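Planning and Buying Automation Equipment
Session 5 handout -- budgeting a small tabletop cell
Instructor: Guðlaug Hviid. Lab and bench questions to Arnar Hallgrímsson.

Read before class. Bring the blank budget sheet from last session, the one with the four columns. If you lost it, copy the headings off the board when you come in.

What we covered last time, fast

Need first, then task, then machine. Most of you wrote a machine first. Go back and redo the top box on your sheet. "We want an arm" is not a need. "Plates have to be put out and picked up between runs and one person is stuck doing it all shift" is a need, and you can put hours against it.

Also last time: the difference between price and cost. Price is on the quote. Cost is everything you will have paid by the time the thing is retired. The gap between the two is most of today.

1. The quote

Working case for the whole session is Jukside, a small kitchen supply outfit that wants a tabletop arm for handling light tableware and trays. Two bids came in, one from Jurkberg and one from Bikcombe. Copies are in the folder.

Things to look for on any quote, in the order you should look:

Arm, controller, cables. All three on one line or three lines? Jurkberg puts them on one. Bikcombe splits them and the cables are optional. They are not optional. Nothing moves without them.

Gripper. Is it in the price, and which one? A stock two-finger gripper will be fine for a block and bad for a thin rim. Ask which parts it was tested on. Ask for the list in writing.

Mounting. Base plate, clamps, mat, whatever holds it still. Often missing.

Software. One time or every year? If every year, multiply by the years you plan to keep the arm. Students skip this every term.

Shipping and duty. Bikcombe quote says "ex works," meaning you pay for the truck. Go get a freight number before you compare anything.

Training. Who, how many people, where. Travel counts.

Exercise in class: mark up both quotes with a pen. Circle whats missing. Do not add anything up yet.

2. The lines nobody quotes you

These go in column three on your sheet.

Bench space. The arm takes up its base plus everything it can reach plus room for a person to stand and not get bumped. Measure the reach, then draw it on paper at full size. Lay the paper on the real bench. Jukside found out their bench was against a wall, so half the reach was wasted, and they had to pull it out and move an outlet. Electrician is a budget line.

Guarding or safe speed. If people work next to it you either slow it down or fence it. Slow costs you output. Fence costs you money and floor. Pick one and write it down. Have whoever is responsible for safety at your site look at it before you buy, not after.

Test pieces. You need your own parts, the real ones, and spares of them. Jukside set aside 284 for tableware and trays alone, which looked silly to their manager until the second week. Buy from the same batch you will run. A plate from a different supplier can have a different rim and then all your grip settings are off.

Staff time for setup. This is the big one. Count hours, not days, and count the person who gets interrupted as well as the person doing the work.

Down time during changeover. Old way stops before new way starts. Plan for both to run side by side for a bit, and pay for both.

Spare fingers, pads, cables. Wear parts. Get the part numbers and prices on day one while the sales rep is still calling you back.

3. Numbers for the worked case

Take these as given for the homework.

Fixture and mounting allowance: 800
Test piece allowance: 284
Service term: 18 months
Trained operators: 2

The arm price is whatever is on the bid you are working from. Use both bids and do the sheet twice. Same allowances on both so you are comparing like with like.

Note on the service term. 18 months is what Jukside asked both firms for. Jurkberg agreed. Bikcombe offered shorter and said the rest could be "discussed." Anything that can be discussed is not in the budget as covered. Put the missing months in at full call-out rate. You will see what that does to the total.

Note on operators. Two is the minimum anyone should plan for. One gets sick, one takes leave in June, and the arm sits under a sheet. Training the second person at the same time as the first is nearly always cheaper than having the trainer back. Check if the bid prices training per person or per visit.

4. Contingency

Not a slush fund. A contingency line has a reason next to it. Write the risk, what it would cost if it happens, and who gets to say yes to spending it. If you cant name a risk, you dont get the money.

Common ones for a tabletop cell:

Gripper doesn't suit the part, need custom fingers
Lighting over the bench is wrong for the vision, need new lamps or a shade
Part changes after purchase (new supplier, new color, new rim)
Delivery slips and you keep paying for the manual work

On that last one -- get a date in the contract, and get something back if it is missed. Even a small credit keeps you near the top of their list.

5. Trial before purchase

Never buy off a brochure. Never buy off a video either, videos are edited. Ask for a bench trial with your own parts. Both firms in the case offered one when asked and neither offered one before being asked.

How to run a trial so that it is worth something:

Write the task in one sentence first. Agree on it with the vendor.
Write down what counts as a pass. Also what counts as a fail. Before anything moves.
Use your parts. Round things, thin things, shiny things. Easy pieces tell you very little.
Keep the table as it would be on a normal day at your site.
Same person scores every run.
Keep the failures. The vendor will want to talk about the good ones. You want the bad ones, since that is where the extra cost is hiding.

Vary one thing at a time. Spacing between plates, then which plate comes first, then where the tray goes. If you change all of it together and it fails you have learned nothing you can budget for.
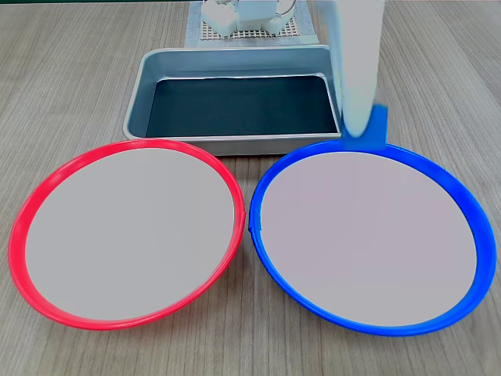 Shallow and wide parts deserve their own row on the trial sheet. A gripper has to come at a rim from a fairly exact place, and two parts set close together leave less room to get in. If the trial only passes with wide spacing, then your real layout needs wide spacing, so you need more table, so you are back in section 2 adding bench space. See how it loops. That is why we fill in the sheet in pencil.

Shiny metal trays, same thing, own row. Reflections can bother some vision systems and not others. Ask. If the answer is "usually fine" then it goes in contingency with a number.

Ask who pays for the trial too. Jurkberg takes the fee off the purchase if you buy. Bikcombe charges nothing but wants the parts shipped to them and does not ship them back. Work out which one is really cheaper, its closer than you would think.

6. Payback, short version

Total cost from the sheet, divided by what you save per month. That gives months to pay back. If it comes out longer than the service term, stop and think, because after that term repairs are on you.

Be careful with "save." If the person freed up goes on to do other useful work, you can count the hours. If they end up standing beside the arm waiting for it to drop something, you can't. In the Jukside case the manager counted all the hours in the first draft and had to take a good part of them out again after the trial. Better to do it that way round than to find out after signing.

Do it three ways -- everything goes right, normal, everything goes wrong. Show all three to whoever approves the money. People trust a range more than they trust one neat figure, and it saves you a painful meeting later.

7. Lease or buy

Ran out of time on this last year so it is short again. Lease if the part may change or the contract you are serving may end. Buy if the task is steady and you have someone in house who can fix small things. Watch the return terms on a lease. "Good condition" needs a definition. Scratched base plate, worn pads, is that good condition or not? Get it in the lease. Also check that you are allowed to fit your own fingers to a leased gripper. Often you arent.

Homework

Part A. Fill in the sheet for both bids, with the figures from section 3. Every empty box needs either a number or a written question to the vendor.

Part B. Write a one page trial plan for Jukside. One task sentence, pass and fail rules, parts list, what you vary and in what order. One page means one page.

Part C. Read the Ásgeirsdóttir chapter on hidden costs in small plants, it is in the course folder. Pick one cost from it that is missing from this handout and say where on the sheet it would go.

Hand in on paper at the start of next session. Late sheets get comments but no grade.

Bench is open for anyone who wants to measure the reach for themselves before doing Part B. Check with Arnar first, bring a tape measure, and put the plates back on the shelf when your done.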